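The Mat Test

The Sevarix had soft fingers and the Diltix had hard ones, and for most of June that was the only thing anyone at Tamayo wanted to talk about. I'd come in at eight with my tea and there'd be an argument going already, somebody waving a pad under somebody else's nose, and I'd have to squeeze past them to hang up my coat.

I was on the Diltix side, I should say. I'd been on it since the spring, mostly out of spite. The Sevarix cost £2229 a pair and came in a case with a velvet lining (velvet!) and I didn't see why a gripper should be better dressed than I was. The Diltix turned up in a carton with a bit of brown paper, 300 quid, and you had to tighten the screws yourself. I liked it straight away. It had a wobble in the left finger that I got quite fond of.

We'd done the easy things by then. Cups, sponges, boxes of tea, a tin of paint with the lid on and then, thanks to me, a tin of paint with the lid off. Both pairs managed all of it, more or less, and the chart on the wall was so even that it looked as if we'd made it up. Irnel wanted an answer by the end of the month. They were going to order 500 of one or the other for their cleaning arms, and they'd sent us a list of what the arms would have to pick up. Number four on the list was a rubber mat.

I laughed when I read it. A mat's a mat, I thought. You get hold of the edge and up it comes.

Well, it doesn't. A rubber mat is a sulky thing. It clings to the floor, then it lets go all at once, then it bends away from you like a cat that doesn't want to be carried. I spent a whole afternoon on my knees on the concrete with a gripper in my fist, pinching and lifting and dropping, and by five o'clock I was talking to it. I told it things I haven't told my sister.

The trick, when I found it, was to stop going at the corner. If you came in at the side and closed slowly, the edge rolled over on itself and tucked down between the pads, and then you had a nice thick lip to hold on to. After that you could carry it anywhere you liked.

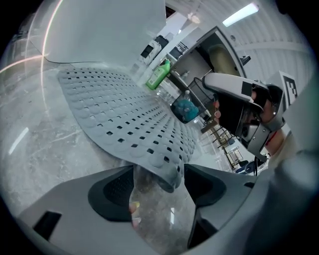 Try it again but faster, came the word from the other end of the room, because an arm at Irnel won't have all day to be gentle with it, and do it with the other pair as well or it doesn't count.

Fair enough, so I did it faster. I did it faster with both pairs until my wrist ached, and I wrote down every go, including the ones I'd have liked to forget. The wobble in the Diltix was the trouble. Go slowly and it gave a little, and the rubber slid in as sweetly as you please. Go fast and the finger swung wide, the mat sprang out and slapped me on the knee. The Sevarix just closed. Fast, slow, half asleep, it closed on that mat as if it had been waiting for it all its life.

I went and made another tea and stood in the kitchen being cross. I thought about the screws. I thought about doing a few more slow ones and putting them in the middle of the table where they'd lift the average, and I'm not proud of how long I thought about that.

Then I went back and typed it up the way it had gone. Sevarix for mats. I put the slow results in as well, in their own column, with a note saying the Diltix was very good if you were patient with it. I don't suppose Irnel read the note.

They ordered their 500 before the month was out. The velvet cases arrived on a pallet and we stacked them by the door for collection, and I took one of the linings home for my sister, who keeps earrings in it.

The old Diltix pair is in my desk drawer. I've tightened the left finger and it still wobbles.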